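Progress report to the Murnari fund
Butport Dog Training – reward-based recall program
Feb 18, 2020

The grant covers group recall classes for adult dogs, with one reward protocol used at both sites. Enrollment at the Butport site stands at 57 dogs. The Gowda site opened later than planned and its figures are reported separately in the annex.

Sessions logged to date come to 1406 recall trials. Each trial is scored as a return within 5 seconds, a late return, or no return. Late returns are concentrated in the off-leash field, mostly in the first two weeks of a course. The scoring sheet was revised once – the old version did not separate late returns from refusals – and earlier trials have been rescored where the notes allowed it.
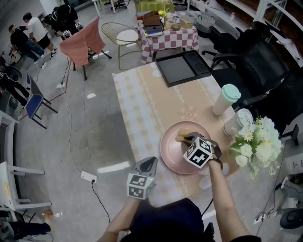 Treat use is running above budget. The plan allowed roughly 200 treats per class, and the larger groups exceed this. Tastier soft treats remain the standard reward at both sites. Instructors now break each piece in half for dogs under the small weight class, and stock is recorded at the end of every class.

Long lines have been replaced at Gowda. Fence repairs at Butport are still open; the contractor's quote is attached. Off-leash trials there are limited to the inner field until the work is done.

The next round of classes starts in May. We request that the unspent travel line be moved to supplies.

Contact the program office | Copyright 2020 Butport Dog Training | Back to top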